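Getting the first ten clients without a big audience

Babita Maurya had 11 people on her mailing list when she signed her first retainer. She laughs when she brings it up, and she brings it up a lot, usually to freelancers who have just told her they can't start selling until their following is bigger.

"Eleven! And one of them was my other email address," she says. "But two of those people ran businesses, and one of them needed exactly what I did. I'd been so busy looking at the size of the list that I hadn't read the names on it."

Maurya runs Uniyal, a one-person studio that writes onboarding emails and help pages for small software companies. I wanted to talk to her about finding work online in the early months, the stretch when the website is up, the profile photo looks nice and the inbox is very quiet. She was on her second cup of tea when we started at 8 in the morning, and she had plenty to say.

She began on a marketplace called Zorville, where she sent 214 proposals in her first year. She knows the number because she kept a spreadsheet (she still has it, and she scrolled through it while we talked, wincing a little). Only 3 of them turned into paid projects.

"I used to think that was a terrible score, and okay, it's not great," she says. "But when I went back and read the three that worked, they were completely different from the rest. They were short. They talked about the client's product. In one of them I'd signed up for the free trial and got stuck on the second step, so I told them where I got stuck and what I'd write there to help people through. The other ones were all about me and how passionate I was."

That became her whole method, and I love how simple it is. She picks a company, signs up as a customer, and writes down every spot where she hesitates. Then she chooses one spot, rewrites the text and sends it over with a note of four or five lines. No attachment, no deck, no calendar link.

What about giving work away for free? I asked her this because it's the question that fills my comments every time I write about pitching.

"One paragraph is fine. One screen is fine. If it takes me longer than half an hour, it's a project, and a project has a price," she says. "I broke that rule once and rewrote a whole welcome series for somebody who never wrote back. It was good, too! I was pretty mad."

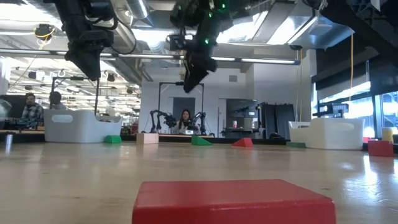

Vurnolley's reply to her very first note of this kind was that the rewrite was clear but the timing was bad, and could she please ask again in November. She put it in her calendar and asked again in November. They have been a client ever since, and they've sent two other companies her way.

Following up is the part she gets most excited about, and she thinks most new freelancers quit far too early. Her own rule is to write again after a week, then after a month, and then whenever she has something useful to pass along: a new feature she noticed, a help page with a broken link, a competitor doing something smart.

"People picture the client reading your email, thinking it over and deciding no," she says. "Most of the time they read it on their phone in line for coffee and forgot. You're doing them a favor by popping up again. Just don't write 'bumping this to the top of your inbox.' Please. Bring something new."

We talked for a while about social media, where she is a lot less active than I expected. She posts twice a week and spends the rest of that time in a small forum called Idau, where people who run little software companies trade notes on billing and customer support. It took her a couple of months of answering questions before anyone asked what she did for a living.

"I didn't mind, I was learning so much," she says. "You hear the words they use when they complain. I'd been calling my service 'lifecycle messaging' and these folks were all saying 'people sign up and then they disappear.' So I changed my home page to say that. Same service, same prices, and I started getting messages from strangers!"

Her own list has grown to 516 subscribers, and she now reads the names. Every new one gets a personal hello with a single question, which is what they're working on this month. Plenty of people don't answer. The ones who do often end up in a long back-and-forth, and a few of those have turned into paid work without anything she would call a pitch.

I asked what she'd do if she had to start over tomorrow with no list and no reviews. She didn't need to think.

"I'd pick five companies I like and become their most observant customer," she says. "And I'd send the first note before lunch."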